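About Bornine

Bornine packs small goods for bakeries, cafés and gift shops. We fill, line, sort and box things that are too fiddly or too short a run for a big packing line. The business started with 2 benches and a label printer. We now have 15 people on staff and a floor on Jornberg Road, shared between hand packing and the robot benches.

How we work

Most orders still start at a hand bench. Someone packs the first lot, writes down what gets stuck or squashed, and decides whether a robot arm is worth setting up. Runs under 200 pieces stay with people. Longer runs go to the arms if the item can be picked up the same way each time.

Araceli Huerta looks after bench layouts. She came to us as a packer, and she still marks out new jobs by hand with kraft paper and painter's tape before any fixed fittings are ordered. Paper is cheap, and the tape can be moved when the colour of a part or the reach of an arm makes a position awkward. Our liner work for Jacquet was planned this way, with cardboard tubes and pleated paper liners.

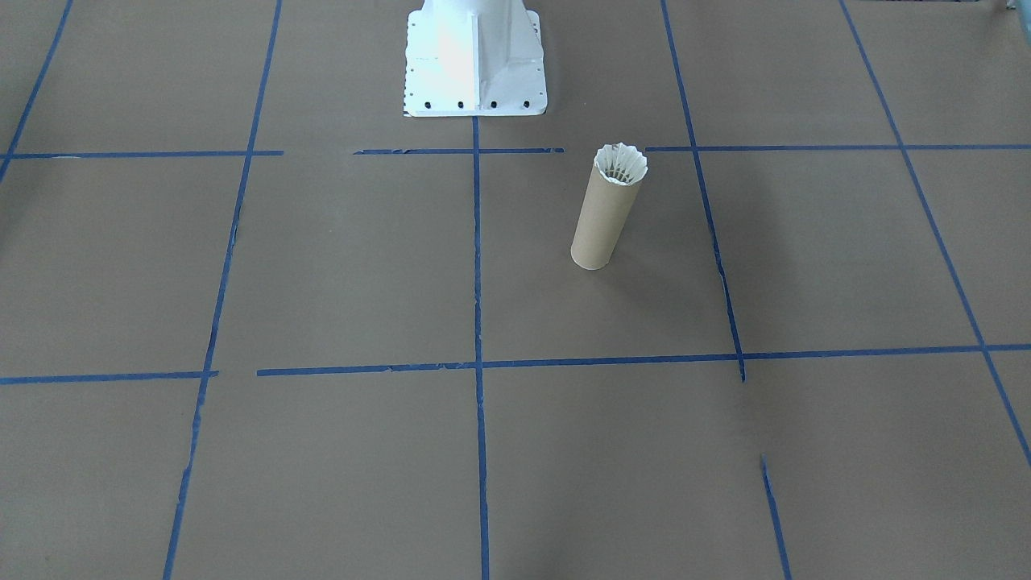 Matěj Štefanec writes that he was against the arms at first and expected to lose his shifts to them. He kept his hours, he says, but the job is different: less lifting and more checking, and he misses the talk at the long bench. He would like new starters to spend longer on hand packing before they are put on a robot bench.

We have taken that up. New staff now do 4 weeks of hand packing, then train on the arms with someone from the floor. Anyone on the floor can stop an arm and doesn't need to ask first. Pay grades are the same on both sides, and people can ask to move back.

Programming support comes from Lonent, who are on call from 7 am. Day-to-day changes to a layout are made by our own staff.

Visits

Customers are welcome to see a job being set up. Please ring the office beforehand and wear closed shoes.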